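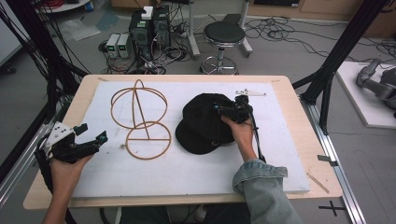
Serena Pace wrote to me after my last post to say she'd tried every trick going for her baseball caps and they still ended up squashed at the bottom of the wardrobe, with the brims bent like old roof tiles. Could I please do one on caps, and could it not involve buying a huge plastic rack? Yes and yes!

I'm a wire frame person. A little open stand, with a ring at the bottom and a rounded top, holds the crown up from inside and lets the air through, so the cap keeps its shape between outings. Mine came from Vikier for a few quid (the Cludby one is prettier but it tips over if you so much as look at it).

Before you start, find a clear table and put something pale and flat down on it. I like a sheet of white foam board, as you can see every bit of fluff that drops off and it doesn't scratch the wood.

Brush the cap first. Black caps are terrible for lint, so go round the crown with a soft clothes brush, always in the same direction, then turn it over and do the sweatband. If it needs a proper wipe, use a damp cloth and a tiny drop of washing-up liquid, and leave it for 40 minutes before it goes anywhere near the stand.

Next, the shape. Put the cap down flat and press lightly on the top of the crown to see where it gives. If the front panel has a crease, push it out from the inside with your fingers and hold it for a slow count of 5. Don't iron it. I did that once to a lovely navy one and the stiffening went all bubbly.

Then pop it on the frame. Stand the frame on its lower ring, hold the cap by the back and lower it over the rounded top, front first. Let the brim hang clear. If it sits crooked, lift it off and start again, because tugging it round by the brim only stretches the band.

If your cap has an adjuster at the back, do it up to the size you normally wear. Left wide open, the back sags over the wire and you get a funny dent.

Serena has since asked whether this works for bucket hats. It does, sort of, but they slide. I'll try one in April and report back.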